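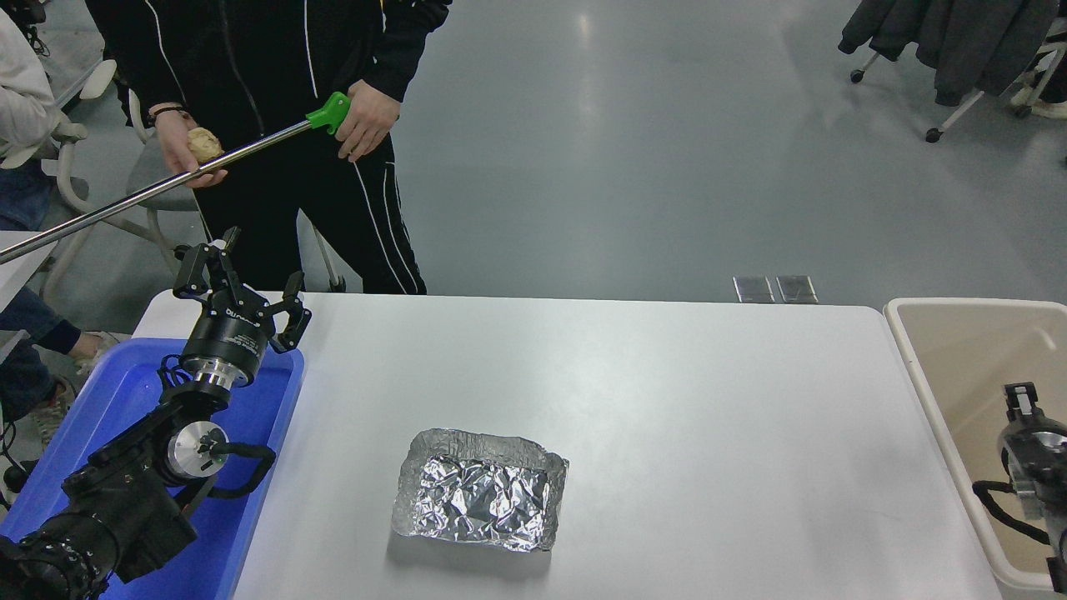
*Foil tray on the white table, left gripper open.*

# Burno two-arm table cell

Burno is the table cell we use at Rullum for studying how a policy handles soft and shiny objects. It has two black arms, each with a two-finger gripper, and one camera at head height. The software is Virk, version 3.

The method is simple to explain. A person across the table changes the situation while the policy is running, and Virk records how many control steps the arms need before they choose a new plan. We call this the recovery count. A lower number is better.
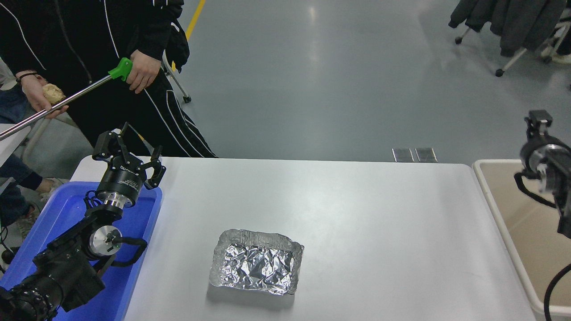 In our December test we ran 302 trials with foil trays, and in 222 of them the arms recovered without help. Most of the other trials ended because the gripper closed too early on a foil edge – the bright reflections make the depth estimate weak there. Training with the Estska light set reduced the median recovery count to 27 steps.

**Delivered with the cell**

- Both arms with grippers and cables
- Virk license for one workstation
- Estska light set, training part only

The table is not included. Please write to us before ordering if your table is not white, as the calibration must then be done again.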